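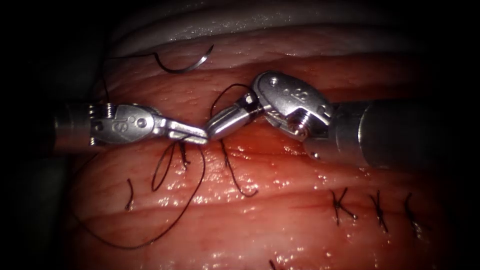
February 23, 2021
By Godfrey Gachanja

Dear Khoa, and everyone else on the list,

Your message has been sitting in my inbox with a flag on it since the weekend, and I kept meaning to give it a proper answer over coffee. Well, the coffee is here, so please forgive the length! I've quoted you below so the people who get this as a digest can follow along.

Khoa Đồng wrote:
> Hello all. I've been practicing my running stitch on the Sullell
> pads and I have two problems that I hope are ordinary ones. First,
> the thread. I cut it long so that I won't run out, and then I spend
> half my time fishing it out from under my own work. If I cut it
> short I run out before the last knot. What length do people use,
> and where do you put the extra while you're working?
>
> Second, the pad itself. Mine has gone dull and a bit grabby. The
> thread drags across it and leaves little lines, and when I dampen
> it everything is fine for a few minutes and then it's grabby again.
> Is it worn out, or am I treating it badly?
>
> Also, does anybody else lose the thread at the handover? I can pick
> it up with one side and I can pull with the other, but passing it
> across is where it all falls apart.
>
> Thanks, Khoa

They are very ordinary problems, Khoa, and I had all of them together for most of one June, when I was practicing every evening and getting slightly worse.

Let me take the thread first. For a single stitch and its knot I cut 12 centimeters and no more. It feels stingy the first few times. For a running stitch you do need more than that, and I don't have one number for you, it depends how far you're going and how tight you like it. What I'd suggest is laying the thread along the line you plan to sew, going back and forth 3 times, and then adding a knot's worth (that 12 again). Cut it, try it, and write down what was left over at the end. After a few rounds you'll have your own figure, and it will suit you better than mine would.

As for where the extra goes, I am a great believer in one big lazy loop. Choose a side and put all your slack out there before you do anything else, then leave it alone. Small curls are what catch. A wide curve just lies there and follows along when you pull.
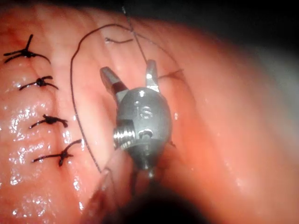

Pralar Stitching List, Issue 276

See how the thread goes out wide to the left and then runs down in a long easy bend, well clear of the gap where the other length comes down from the top. You can tell at a glance which bit is which. I like a dark thread for the same reason. I spent ages on a pale one that came with my first kit and I could never find the end of it, particularly on a shiny pad with the lamp on.

Now, the pad. I doubt it's worn out. I thought mine was, and I had a replacement from Begum in the cart and everything, and then I washed it. Lukewarm water, one drop of dish soap, fingertips only, along the creases and never across them. I mix my rinse in a 300 milliliter jar so that I don't overdo the soap, which leaves a film that is worse than the grime was. Pat it with a lint-free cloth and let it sit out overnight. Please don't use paper towels, they shed, and you will be picking white fuzz out of the grooves for a week. I speak from experience!

For dampening, I gave up on plain water for just the reason you describe. I use a little of the Flikomano gel thinned down with water, brushed on with a soft paintbrush. It stays slick long enough for me to finish a row. Go lightly, though. If it pools in the grooves, the thread sinks into it and you're fishing again. And do check a corner first, as I can't promise every pad likes it. Mine has been fine.

The little lines from the thread are most likely you pulling too low. I did the same. If you draw the thread flat along the surface it saws at it, so lift a touch before you pull. You'll feel the difference right away.

And then the handover, which I think is the hardest part of the whole business and the part people practice least. What helped me was to stop sewing altogether for a while. I'd lay a short piece of thread on the pad and pass it from left to right and back again, tips nearly touching, just above the middle of the pad, and that was my entire evening. The receiving side has to have a good hold before the giving side opens. I know that sounds too obvious to type out, but I was letting go early every single time and blaming the thread. Go slowly enough that there's a clear moment when both sides have it.

Keep the two tips close as well. If there's a long stretch of thread between them it will sag and swing about, and then you're chasing it.

One more thing and I'll let you go. How bright is your lamp? If the shine off the pad is making you squint, turn it down or move it over before you blame your stitches. I lost a lot of patience to glare before I thought to try that.

Do write back when you've washed the pad, I'd love to hear whether it comes up as well as mine did. And if anyone has a better mix than mine for the gel, please share it with the list.

Warmly,
Godfrey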